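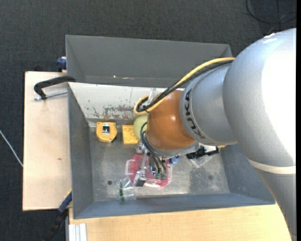
Clearing out a garage before a move, part 1 of a long thread. We have to be out of the house in Plaltach by the end of November and the garage is the worst room, so I started there. An open bin full of assorted small stuff is the storage method I used for years, and I'm against it now. You throw a thing in, it goes to the bottom, and you buy another one.

2/ Background. The new place in Dirkovine is 700 square feet and has no garage. It has a closet by the back door and a shelf over the washer. Whatever doesn't fit there goes to someone else or to the dump.

3/ I tried the usual advice first, where you make a keep pile, a donate pile and a trash pile. By dinner the keep pile was the garage again, only on the driveway.

4/ What worked better was going by job. I wrote down the repairs I have done in the last two years: changed a faucet washer, hung curtain rods, patched drywall, fixed the screen door, put a new plug on a lamp. Then I pulled the tools for those jobs and put them on the workbench. They fit in one toolbox with room left over.

5/ Everything else had to argue its way in. The tile saw did not make it. I used it for one bathroom and we are selling that bathroom.

6/ Small hardware: I kept wood screws, drywall anchors, picture hooks and a few washers. The mixed jars went to a neighbor who wanted them. Sorting mixed jars at the kitchen table takes a whole evening and you end up with a few dollars' worth of screws.

7/ Paint. Open every can before you decide. Most of mine had skinned over or separated into something like gravy. I kept the hallway color and left it for the buyers with the room written on the lid.

8/ The county takes old paint at the drop-off on Salazar Road, but only in the morning, and they turn you away if the lids aren't on tight. I found that out at 1 in the afternoon with a trunk full of paint.

9/ Extension cords. I had too many and half were too short for anything. I looked along the full length of each one for cracks and checked the plugs. Bad ones went out. Good ones got a piece of masking tape near the plug with the length on it.

10/ Someone asked how I coil them. Big loose loops, over then under, and a strip of hook and loop tape at the end. No wrapping around the elbow. My elbow wraps always came out twisted and I'd spend the first five minutes of every job untwisting them.

11/ Manuals. I had a whole drawer. If the appliance stays with the house, the manual stays in the kitchen drawer. If the appliance is gone, so is the manual. This took ten minutes and emptied the drawer, so do it early if you want to feel like you got somewhere.

12/ Selling things. I listed the tile saw, the big ladder, the workbench and a snowblower. Total came to $700. The snowblower was most of it. The bench took three weeks and sold to the first person who actually showed up with a truck.

13/ Price tip: I started the ladder too high and heard nothing. I dropped it once and it was gone that night. If I did it over I would start at the second price and save myself the messages.

14/ A junk hauler quoted me $300 for the rest. I said no, then spent two mornings driving loads myself, and by the second morning I would have paid it. If you have a bad back or a small car, take the quote.

15/ Storage unit. I looked at one at Cluren Storage, unit 234, ground floor, clean and dry. I liked it. Then I tried to list what I would put in it and the list was camping gear and boxes I hadn't opened since the last move. Didn't rent it.

16/ The unopened boxes were the hardest part. I opened them all. One was tax papers old enough to shred. One was kitchen things we had already replaced. One was photos, and that one is riding in the front seat with me.

17/ Things I got rid of and already miss: the long pry bar, and a plastic funnel. The funnel I can replace. I borrowed a pry bar last week and it was not as good.

18/ For the new closet I bought shallow drawers, the kind where you see everything as soon as you pull one out. One drawer for electrical, one for plumbing, one for hanging things on walls. Glue and tape share the bottom one.

19/ The garage is swept and there is a big oil stain where the car used to sit. I'm trying cat litter on it tonight. Attic starts tomorrow. It's smaller but there is no light up there, so bring a headlamp if you're doing yours.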